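Urncombe Deep Tray, white, with clear-ish lid

Item 1290
Sold singly or in a carton of 23
Stock at Hustley: yes. Stock at Hurulau: ask first.

Trays are one of those products where the sales copy outruns the object. The maker's sheet for this one talks about "workflow" and "surface harmony." It is a white plastic tray with high sides and round corners. We carry it because people kept asking for a tray that small parts don't skate out of, and it does that job better than the shallow one we used to stock. We are less sold on some of the other claims, so read on before you order a carton.

What we like

The walls. They come up steeply and the rim is rounded over, so you can grab the tray anywhere along the edge without hunting for a handle. The inside floor is smooth, and crumbs, screws or beads slide to one side when you tip it. The corners are curved enough that a cloth gets all the way in. Square-cornered trays collect a line of gunk that you end up digging at with a toothpick, and we don't miss it.

What we don't

The sheet says "stackable." Empty, sure. Full, the stack leans, and we wouldn't go past 2 high with anything you care about. It also says "stain resistant." We left tomato sauce in one overnight at the Hustley shop and it has had a pink floor ever since. Turmeric would be worse. If you want it for food, plan on it looking used by June.

White was not our choice either. We asked for gray and were told white was what sold. It does make dark parts easy to find, and pale parts easy to lose, especially on a pale bench top. 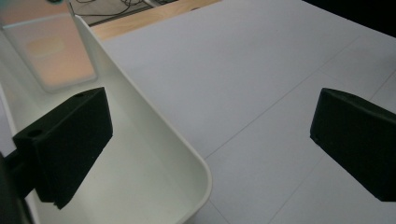

White tray on a pale work surface, with a translucent container or lid resting against the wall.

About lids

Lids are sold separately under the Sarıgül name, and they are the item we get the most returns on. They are translucent, and that means you can tell something is in there and often what color it is. You will not be reading small print through one. Customers who ordered them expecting a window have been let down, and we now say so up front. If you need to know exactly what's inside, put a label on the outside of the tray where you can see it.

They fit loosely. A lid will keep dust off. It will not keep soup in, whatever the word "seal" is doing on the packaging.

Care

Warm water, dish soap, soft sponge. The green side of a scouring sponge will dull the floor for good. The maker says top rack of the dishwasher is fine, and ours came out with a slight bow on one long side, so we wash by hand. Keep it off radiators.

Who should skip it

Anyone who wants something to carry hot dishes on. Anyone tight on shelf height, as the deep walls eat up space fast. And if you already own decent trays with a lip on them, keep using those. This one is good, but it is still a tray.

Ordering

Carton orders ship from Hustley. Single trays go out with whatever else is in your basket. We accept returns on unused trays in any quantity, and on lids once per customer. For orders over 300 pieces, write to us and we'll check what the warehouse really has, because the number on the website lags.

Page last checked Nov 7, 2018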